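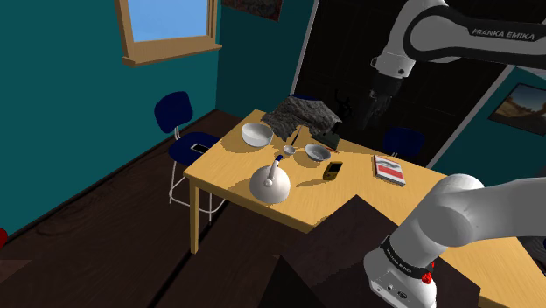 Simulated table-top setup with a Franka Emika arm, kettle and bowls out on the table.

Buying an arm for your lab or workshop: your questions

Last updated Friday, August 13, 2021

Questions we get most at Merkville shared workshop. Answers are short, sorry, budget round is on. Anything missing, ask Gintarė Org at the front office.

Do I need to buy the arm first and sort the rest out later?
No. Please don't. Try your job in simulation first, with a table and the sort of things you want picked up. Kettle, bowls, a spoon, a book, a cloth. Costs you staff time and a decent computer. You find out quickly if the arm can get to the far end of the table or not.

Is a simulated room good enough to plan from?
For reach and layout, yes, if your measurements are right. Measure the real table. Measure it again. For grip, less so. Cloth is hard to model well and thin things lying flat, spoons especially, are a pain in the real world too. Leave slack in the plan for that.

What should go in the budget besides the arm?
People forget most of this:
Gripper and spare fingers
Mounting plate or stand
Controller and a computer to run it
Emergency stop, wired where you can reach it
Electrical work
Delivery and getting it up the stairs
Training days
Service cover after the first year
Things to practise on — bowls, kettles, old phones, they get dropped

How much for the small stuff?
We tell teams to put 2000 pounds aside for mounting and cabling, and another 200 for table items. The 200 goes faster than you think. Charity shops are fine for crockery.

Does the table matter?
Yes, a lot. A light table with thin legs can wobble once the arm gets moving, if the arm is bolted to it. Either a heavy bench or a separate stand for the arm. Put it as its own line in the budget, not under "furniture", finance will cut it.

How much floor space?
Depends on the arm. Take the full reach from the maker's sheet, in every direction, then add room for a person to walk past. Chairs count as obstacles. Put them in your simulated room as well, right where people really leave them.

Which quote should I go for?
We usually get three. Last round it was Drumau, Tristia and Janevski. Drumau was cheapest but left out installation. Tristia had everything on one page, which helped alot. Janevski offered a trial loan, worth asking for if you are not sure. Compare the total over 5 years and ignore the headline price.

New or second-hand?
Second-hand can be fine. Ask for the running hours, the service log and wether the software licence moves with the machine. If the seller can't answer the last one, walk away. 

How long does it take from order to first use?
Our last one took 11 weeks, more than half of that waiting for delivery. Then risk assessment, then training. If you want it working for the start of term, order well before summer.

Who signs off?
Up to you who writes the case, but the head of your section signs and Gintarė checks the figures. Send both the quote and the layout plan together. Requests with only a quote get sent back.

Can I spread the cost?
Leasing, yes. Check who pays for repairs and what happens at the end. Two budget years, sometimes — talk to finance before you ask the supplier.

When is the next round?
Opens in January. Forms from the front office. Late ones go to the round after, no exceptions this time.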